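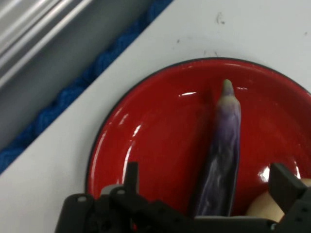 An aubergine on a red plate.

Stadville Finance will open a short-term credit line for smaller non-bank lenders in February, with applications assessed in the order in which they are received. Manolis Sfakianakis, who heads the wholesale funding desk, set out the terms in an interview at the company's offices.

"The line is meant for firms with sound loan books that have found their usual funding harder to renew," he said. Each loan will run for 90 days and may be renewed once. Borrowers must have reported a profit in at least one of the past 2 financial years.

The facility is capped at 884 million, of which no single borrower may draw more than 500 million. Asked whether the upper limit favoured larger applicants, Mr Sfakianakis said the matter had been discussed with lenders beforehand. "Drivix asked for a higher figure and Zoubi for a lower one. We have kept to the limit in the original paper."

Money drawn must be used to repay existing debt. It may not be lent on to customers or passed to a parent company. "We shall ask for statements every month, and we expect them on time," he said.

Mr Sfakianakis declined to discuss pricing, which will be published with the application form. He confirmed that Flesach will hold the pledged assets and check their value before any payment is made.

Sign up to our newsletter for weekly banking and finance news. You can unsubscribe at any time.

Related items
Zoubi delays bond sale
Drivix names new head of lending
How pledged assets are valued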